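House Rules for a Shared Bench

By the time I got to Darndale in October, the shop had a rulebook for its robot benches that ran 18 pages, and I'm pretty sure only one person had read the whole thing (he wrote it!). 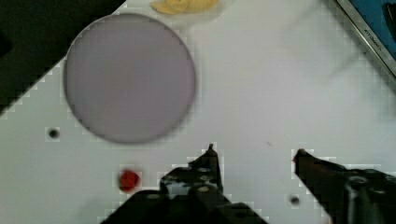 Réjean MacPherson and I spent most of a morning arguing about rule one, which says you write down what's on the table before you hit start. I thought it was fussy. Then he had me try it, and I got stuck right away – do you log a little red round thing as a ball or a button? Is the big pale disc a plate or a lid? Réjean's answer is to put "round, red, small" and move on, and I've come around to it, because a wrong name causes more trouble later than a plain one. Rule two is even simpler: the gripper starts open, with nothing in it, every single run.

The crew has logged 1,803 runs this way, and nearly 1,000 of them were redone after someone skipped a line on the start sheet. Ouch. I asked if that made people mad and he just laughed and went to get coffee.

My favorite is rule seven, about hands. Yours stay behind the tape until the arm is stopped and you've said so out loud. I felt silly saying "stopped" to a room with one other guy in it, but I said it.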